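Treltunum Pet Basket with Fleece Cushion – Beige/Brown

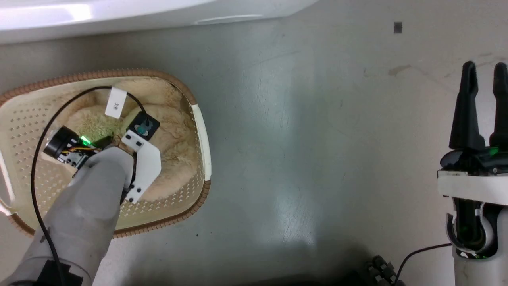

Beige basket, brown ribbed rim, cream fleece cushion inside.

Back in stock since April – last lot went fast so dont wait too long. Long rounded shape, plastic, perforated sides so air gets through. Rows of small square holes all the way along. Wipes clean with a damp cloth, no special cleaner needed.

Cushion is the fluffy cream fleece, long fibers, tufted. Comes WITH the basket, not extra (we get asked). Lifts out for washing. Cool wash, hang to dry, no tumble dryer please – goes flat and clumpy. Give it a good shake after and it fluffs back up.

Details
Material: plastic basket, polyester fleece cushion
Color: beige, brown rim, cream cushion
Cushion washable: yes
Weight with cushion: 5 lb
Item no.: Treltunum 57
Suits: cats, small dogs, older pets that like a low side to step over

Spare cushions sold separately, cream only for now. Gray is on order from Pathak, no date yet. The Flerar cushion does NOT fit this basket, it is too short and slides around. Please check before you order, we had 12 of them sent back last month and the return postage is on you.

Shipping
Ships flat rate in one box, cushion packed inside the basket. Fleece gets squashed in transit, leave it out overnight before you decide somethings wrong with it. Orders in before noon go out same day. Local pickup at the Prurkham store, ring first – Anju Lodhi at the counter will put one aside for you.

Returns
54 days, unused, with cushion. Cushions with hair on them can't be taken back.

Questions on sizing, ask for Vaida Vaher. Have your pets length ready, nose to base of tail.

Page updated 16 May 2021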